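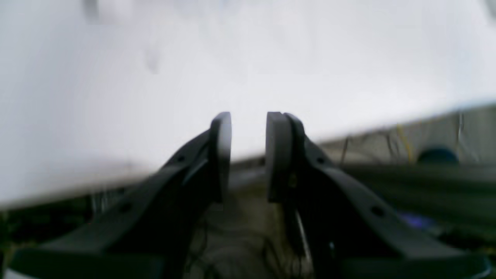 News from the workroom: the big white table

Dear members,

As many of you already know, we have changed the order in the workroom at Breso. The long corner with the sewing boxes is gone, and the big white table has now its own place. I was asked to write a few lines about how we would like to use it and how to keep it in good condition.

The table was bought second-hand from Koyama, the drawing office on the second floor, when they moved out in April. We paid 900 for it, together with the delivery, and this came from the money of the winter market. Some members found it a high price. I understand this, but a new table of this size was offered to us by Pirlow for much more, and without delivery.

A white top is very good for our kind of work. When you cut dark fabric or sort small beads, you see immediately what is left behind. The bad side is that it also shows every mark. Please put a cutting mat or thick paper under your work before you take a knife in your hand. For glue and paint we have old newspapers on the shelf next to the door, and you may use as many as you like.

For cleaning, please use only warm water with a little dish soap and a soft cloth. Last month somebody tried to remove ink with the rough side of a sponge, on the old table, and the place became dull and stayed dull. If ink doesn't go away with soap, leave it and write me a note. I have a cleaner from Rinura which I would like to try first on a small place before we all use it.

The floor must also be mentioned. Cables should not lie where people walk, so if you bring your own lamp or iron, please sit on the side near the sockets. Bags and boxes can go to the hallway during the session. Under the table is possible too, but then the person opposite you has no room for the feet.

About reserving: the table can be used by two groups at the same time if both agree. The bookbinding group has it in the morning until 12, and the afternoon is free for everybody. Write your name in the green book, with the time when you begin and the time when you finish. In the past many people wrote only the first one, and then it was difficult to know if the next person may come.

When you finish, the top should be empty and wiped. This includes pins! I found 91 pins in the old sewing corner when we cleared it, and I counted them only because I could not believe it. They are now in a glass jar on the windowsill, and you can take from them what you need.

We are still looking for chairs of the same height. If you have two or more that you don't use at home, please call me at extension 613 or leave a message in my box. I can come to pick them up after five o'clock.

With friendly greetings,
Hendrik Molefe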